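Ticket: Score resets to zero after wave 44, Rangel cabinet build
Product: Distato (fixed-screen shooter)
Reported by: Gianni Villa
Component: scoring, high score table
Status: Fix in test

Summary

The player's score drops to a low value when wave 44 is cleared with the full bonus. Lives, wave number and the remaining shields are unaffected. Play continues normally and the low score is what gets written to the high score table at game over.

Setup

Rangel cabinet build, two-player mode off, difficulty at factory default. Control panel is the Skandus stick with a Zelteck encoder board. The same build on a desktop keyboard gives the same result, so the encoder is ruled out.

Steps to reproduce

1. Start a one-player game from the title screen.
2. Clear every wave up to 44. The wave select in the service menu can be used; it does not mask the fault.
3. Destroy both saucers in wave 44 before the last row of invaders reaches the shields.
4. Wait for the bonus count to finish.

Expected: bonus is added to the running score.
Actual: score display blanks for one refresh, then shows the bonus alone.
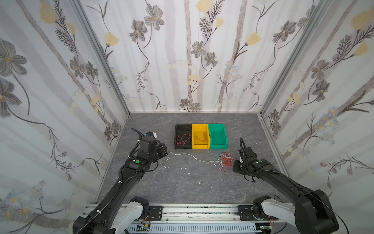
Log, first pass

Started with the display routine, as a blank refresh looked like a drawing fault. Dumped the score bytes before and after the bonus count. The stored value is already wrong before the display reads it. Display routine cleared.

Checked the extra life threshold next. An extra life is awarded during the same count if the running score crosses the mark, and the award routine borrows the same scratch byte as the bonus adder. Disabled extra lives in the service menu and repeated. Score still drops. Not the cause, although the shared byte should be cleaned up under its own ticket.

Log, second pass

Stepped through the bonus adder. The bonus is built from saucers destroyed, multiplied by a value taken from the wave table. For wave 44 with 2 saucers the table returns 176. That is a legal entry, but the adder reads it as signed. The result goes negative, the clamp routine catches it, and the clamp writes zero to the running score in place of the bonus field. The bonus is then recomputed by the attract-mode path and added to zero.

Earlier waves stay below the signed limit, so they never reach the clamp. With one saucer destroyed, wave 44 takes a separate branch and scores correctly. This matches the report.

Proposed fix

Treat the table value as unsigned in the adder. Point the clamp at the bonus field. No change to the wave table, so existing scores remain comparable.

Patched build loaded and wave 44 run from the service menu. Score carried over with the bonus added. Still to do: a full run from wave 1 without wave select, and a check of the alternating two-player mode, where the second score is stored at a different offset.
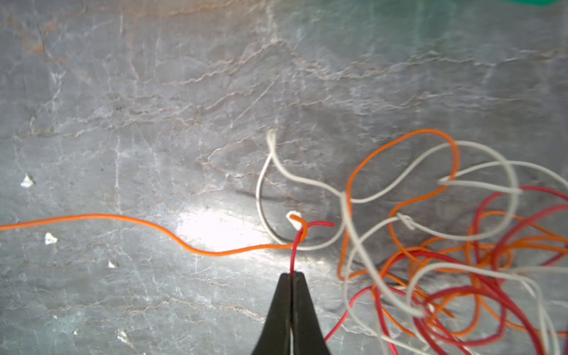
Gianni Villa: Loaded the patched build on my cabinet and played through from the first wave. Wave 44 now adds up. In two-player mode, player one is fine, but player two still drops to the bonus alone at the same point. Extra lives were left on for both games. I have kept the old high score table and it loads without errors.

Reply

Confirmed. The two-player path has its own copy of the adder and the patch only touched the first. Applying the same change at the second offset. Ticket stays open until that build has been tested.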